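Workshop > Notebooks > Table tasks > Bin with lid

Monday, start 9:20

Task today: bin with lid, table cell. Working from the Kikska rule sheet, the version Kwok-wai Chiu printed in July. I write down how each rule behaves in practice, so we can decide what goes to the final text before Zoubi starts their own cell.

First the rules that I did not change. Speed limit near the object is 100 mm per second, also on the way out. People stay behind the floor line when the arms have power. The person who holds the stop button does not type and does not look at the phone. If two people disagree whether to stop, we stop.

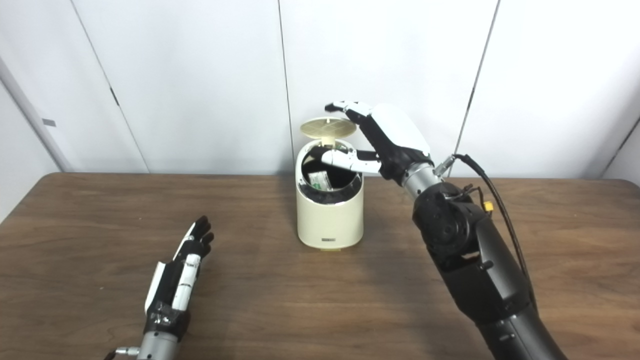 Rule 4 is about the arm that has no job. The old text said "the second arm should be in a safe position", and each operator understood it in his own way. One person parked it at the side, another left it over the table in front of the object. My proposal is to write it like this: the idle hand stays on its own half of the table, it touches nothing, and the fingers are open and point up. The left hand at the bin is a fair model of this, upright and clear of everything while the right one reaches over the opening to the lid. I would like to add that the idle arm is held by its own controller and not by the brakes only, but Kwok-wai wants to discuss it first.

Rule 5, cables. Check the loop at the wrist before each session and again after a change of hand. The loop must have enough length for full rotation and must not lie on the table. I checked at 9:40, OK, signed in the Amillow log.

Rule 6, objects on the table. Only the objects of the task list. No tools, no cups, no tape roll. When an object is used as waste, it must be empty and closed, because liquid near the hands is a stop condition for us. The list should name the object and its start position. "Some packaging" is too weak, two operators will never make the same start from this. 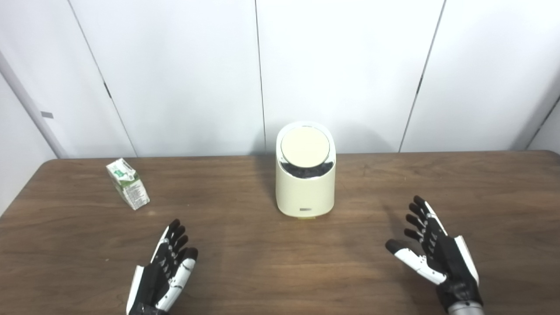
Bin in the middle, small drink carton on its side to the left, both hands in view.

Rule 7, force. For thin plastic parts the grip limit stays low, and we raise it only with a second signature. I found three old entries without second signature. I do not blame anybody, the form has only one line for it. I ask Plasex to print the new form with two lines.

Also for rule 7: it says nothing about a hand which holds an object at the rim. A rim is usually the weakest place, and a finger inside an opening can be caught if the object turns. I would write:

7a. Fingers may enter an opening only when the lid is fully open or removed.
7b. On withdrawal, open the hand first, wait one second, then lift straight.
7c. Never rotate the wrist with a finger inside. 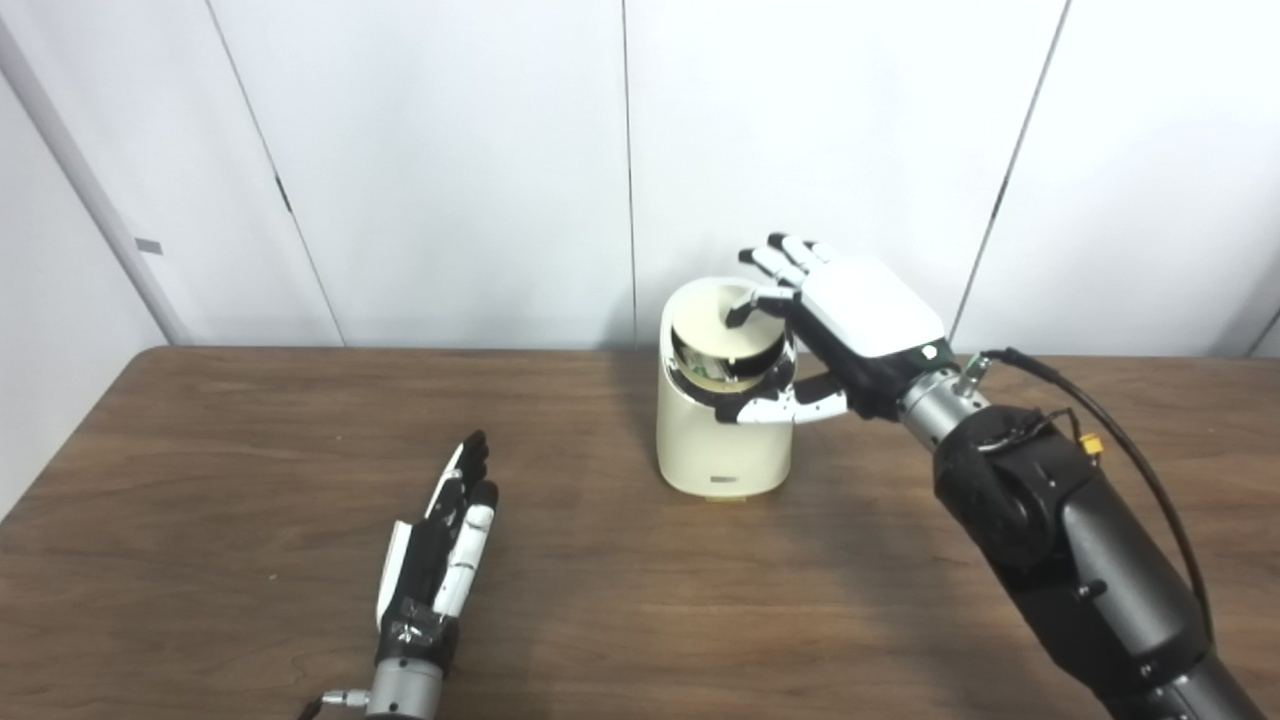 7c will be unpopular, as many of our old programs do a small wrist turn to release. I think they can be rewritten in an afternoon. The turn is saved as a separate step in most of them, so we remove the step and add the wait from 7b.

Numbering of episodes: continue from 205, do not reuse numbers of the deleted ones. Episode 104 appears two times in the log with different operators, I have to ask which one is correct.

11:50 arms parked, power off, key in the box.

Open points:
- wording of rule 4, controller or brakes
- new form, two signature lines
- who tells Zoubi about 7c
- the floor line is worn near the door, paint again

Comments (3)

Kwok-wai Chiu: Rule 4 is fine for me. About the brakes, please leave it out of this version. I want to read the manual of the arm again, and I do not want a rule that we cannot check from outside.

Reader from night shift: In 7b, is one second counted from the command or from when the fingers stop? On our side the difference is visible.

Reply from author: From when the fingers stop. I will write it in the text. If you have a program where this is difficult to detect, send me the episode number.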